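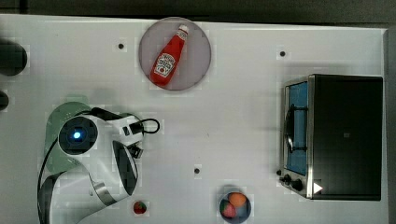 Vignesh Salian, commenting on an earlier draft, wrote that a bottle has no business on a plate in any kitchen, toy or real, and that we should simply code the pairing as an error. We kept a separate code for it. In the written answers, many households treated a plate as a tray for whatever was going to the table next, and sauce was named often in that role. A ketchup bottle lying across a gray plate, as in the upper part of Figure 2, can be read as something left out or as something on its way to a meal. Our coding sheet records where the item rests and leaves the reading open.

4.2 Resting places and storage places

We separate the two terms throughout. A resting place is where an item lies at the moment of coding. A storage place is where the respondent said it should end up. Of the 604 answers we coded, the hardest to sort were those in which one object served as both, mostly pans, colanders and plates. A pan that holds a spatula is storage for some people and clutter for others. The Petell checklist asks for a single location per item, so it cannot record this. The Ilton form allows a second location, and we followed it here.

Size also matters. A large colander takes up table space that smaller items could use, and respondents tended to place it first and fit the cups and food in around it. Food was placed last in most answers, often inside a cup or on a plate. In the lower part of Figure 2, an orange-brown item is in a light-blue cup, while the strawberry lies directly on the table. We coded the first as "contained" and the second as "loose".

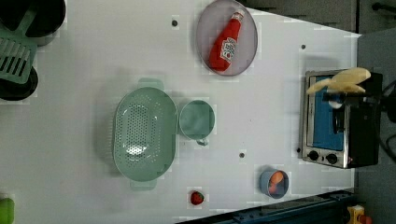 Matching sets should go together no matter what they are used for, one respondent argued, and a child will find a cup faster by its color than by its purpose. Several other answers took the same line. Sorting by color would put the mint-green colander, cup and slotted spatula in one group. Sorting by use would split them – the cup with tableware, the spatula with the pans – and leave the colander on its own. We report both groupings in Section 5.

Figure 2. Toy kitchen items on a white tabletop. Top: ketchup bottle on a gray plate. Bottom: plate and bottle with the colander, cups, strawberry, spatula, pans and toaster oven.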